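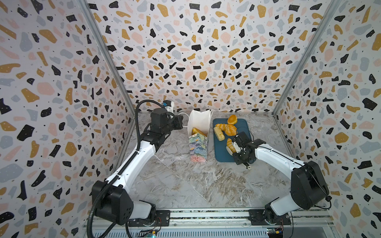
Ehsan Mazandarani asked us, after reading an early draft in April, whether a fake stone has to look like a stone at all, or whether it only has to look like other fake stones. We have been chewing on that question ever since, and it shapes most of this section.

4.2 Fragment, vein and the idea of stone

Imitation stone comes in two broad families. Vein patterns, with marble as the usual model, depend on lines that drift, fork and fade. Fragment patterns, with terrazzo as the model, depend on separate pieces set against a plain ground. The Halliday pattern book of 1859 already keeps the two apart, and its notes to painters are wonderful reading: veins are to be pulled with a feather in one slow stroke, while chips are to be dabbed "without thought of the neighbor." That second instruction is harder than it sounds. People who try to place chips at random nearly always space them too evenly.

Our archive holds more than 1000 pattern sheets, most of them from the Jusell and Urkarby collections. We asked 56 readers to sort a selection into piles and to name each pile in their own words. Vein patterns were named after places or quarries, or simply called "marble," even when the color belonged to no marble we know of. Fragment patterns drew a much livelier set of names - confetti, broken plates, birdseed, nougat. We loved these answers. Several readers changed their minds halfway through and asked for a pile back.

Color seems to matter less than we expected. The newer fragment patterns make no attempt at mineral color, and they put dots and specks inside the chips themselves, a kind of ornament on top of ornament. Readers still called them terrazzo with hardly a pause.

Figure 2. A terrazzo-style pattern of irregular black, mustard-yellow, pale pink and light gray fragments on white, used together with a gray-and-white marble pattern. 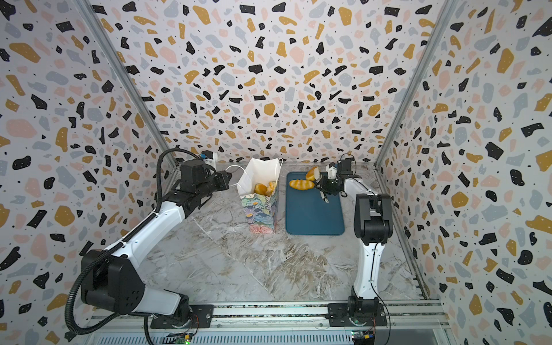
Edge shape did far more of the work. When the chips in a Urkico sheet were redrawn with rounded outlines, the word "terrazzo" all but vanished from the sorting notes, and "pebbles" and "beans" took its place. Sharp corners brought it straight back. So a reader can accept a pink stone without trouble, but a soft one is no longer something that was once broken.

Scale is the other lever, and a fun one to play with. Enlarging a vein pattern makes it grander, up to the point where the lines lose contact with each other. Enlarging a fragment pattern makes it look closer, and readers began to describe single chips by name ("the boot," "the little fish").

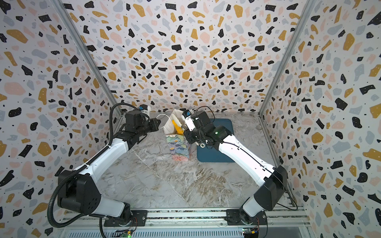 Mazandarani's question can now be answered in part. For vein patterns, the comparison with real stone is still alive, and readers complained when a vein turned too sharply or stopped dead. For fragment patterns, the comparison is mostly with other printed sheets, and the complaints were about repeats. Section 4.3 takes up the repeat in detail, starting with the Urkarby rollers.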